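## 4. What people told me about the washing (and what they didn't)

I should say straight up that I never meant to write a section on laundry. The study was meant to be about shift work and sleep, and the interview guide I took to Skudham in March had exactly one line on housework, near the bottom, under "other". But people kept dragging me back to it. I'd ask Hermenegildo Medrano how he slept after a run of nights and he'd tell me when the machine was going. I'd ask Sarla Rawat what her first day off looked like and she'd say, well, it starts in the laundry, doesn't it? After a while I gave in and moved the line up to the top of the page.

So this section is about unfinished housework and how it marks time for people whose working week doesn't line up with anybody else's. I'm using "unfinished" loosely. I mean the jobs that are never done in the way that painting a fence is done -- the dishes, the floors, the shopping, and above all the clothes. There's a fair bit of writing on who does this work and for how long, and I went through it in section 2, so I won't go over it again. What I found thinner was anything on the waiting. A basket of clothes spends hardly any of its week being handled. Most of the time it's just sitting there, and the people I talked to had a lot of feelings about the sitting.

### 4.1 The pile as a calendar

The first thing I noticed going back through the transcripts was that people on rotating rosters used the wash to tell me when something had happened. Sarla placed a row with her sister "the week I'd got down to the good towels". Hermenegildo couldn't give me the date he'd gone onto permanent nights, but he knew he'd run out of work socks twice before he got the hang of it. Elango Menon, who I interviewed in Mustley over a very long pot of tea, said he could look at the clothes chair in his bedroom and know how many shifts he had left.

I love that phrase, the clothes chair. Nearly every household had one, though it wasn't always a chair! It was an exercise bike in one place and the end of the bath in another. The chair holds things that are too worn for the drawer and too clean for the basket, and I've come to think of it as a sort of waiting room with its own rules. Elango's rule was that a jumper could go back on the chair as often as you liked but a shirt only got the one turn. His wife thought this was disgusting and told me so from the kitchen.

People on ordinary hours had chairs too, of course. Where they differed was in the emptying. In the daytime households the chair got cleared on the weekend, more or less, and nobody thought much about it. In the shift households it got cleared when it had to be, and the having-to came up over and over as a small defeat. Sarla used the word "beaten". I asked if she meant tired and she said no, beaten, like at cards.

### 4.2 Sorting, and who gets to be particular

I went in expecting arguments about who did the wash. I got arguments about sorting. Whites and colours, inside-out or not, whether a tea towel can go in with underpants (feelings ran high on this one). The person who cared most about sorting ended up doing it, and the person who did it got to be the one who cared, and after a few years neither of them could tell me which came first.

What rosters did to this was interesting. When two people in a house are rarely awake together, a sorting rule has to survive without its owner there to enforce it. Some households wrote things down. One Mustley kitchen had a laminated card on the laundry door, much amended in biro. Others let the rules go soft, and I think this is where a lot of the heaped, mixed-up washing in my field notes comes from. I had it down at first as a sign of people not coping, and I now think I was wrong about that. A mixed heap can be a truce. Everything goes in together on warm, the odd thing goes grey, and two people who see each other for an hour at teatime don't spend the hour on socks.

I'd be careful about pushing this too far. My sample is small and it's tilted toward people who were happy to have a stranger poking about near their smalls. The Skudham households all had a machine at home, which wasn't so for everyone in Mustley, and paying by the load changes how long you're prepared to let a heap grow. I come back to cost in section 5.

### 4.3 "Clean" as a matter of opinion

The hardest thing to pin down was what state the clothes were in. You'd think it would be simple. But a heap of clean things waiting to be folded and a heap of worn things waiting to be washed look very much alike to a visitor, and more than once I got it wrong out loud, which I don't recommend. Figure 3 is the sort of heap I mean.

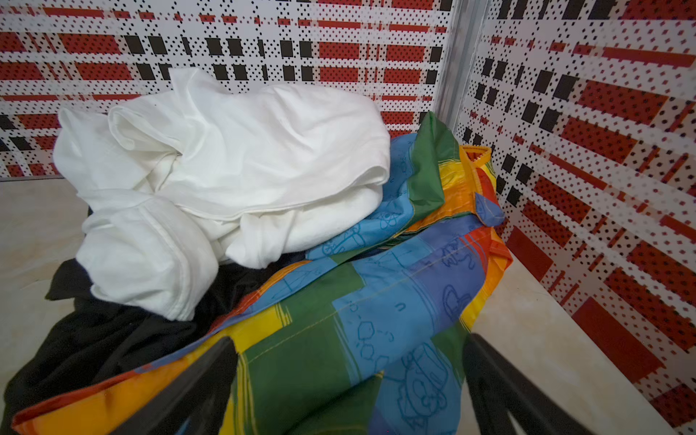
**Figure 3.** Laundry heaped in a corner, with a crumpled white garment at the top left of the pile.

Philomena Gilmartin read a draft of this section and thought I'd been too soft on the whole business of opinion. In her view there's always somebody in the house who knows perfectly well which heap is which, and if I'd asked the right person at the right hour I'd have had my answer. She also reckoned that "clean enough" is a thing people say about their own clothes and almost never about anyone else's.

I went back to the transcripts with that second point in mind and she's got me there. Elango was relaxed about his own jumpers and strict about his son's. Sarla would happily pull a work top out of the basket for herself -- "it's only going to get mucky again" -- but said she'd be mortified if her daughter went to school in one. So I'd now put it this way: the standard moves depending on whose back the thing is going on, and on who'll be looking at them when it gets there.

On her first point I'm less convinced. In the households with two rosters there often wasn't one person who knew. Knowledge of the heap got passed along in texts and notes, and it went missing about as often as the socks did. Hermenegildo told me he'd once rewashed the same load after every shift for most of a week, each time assuming it had just come off somebody's floor.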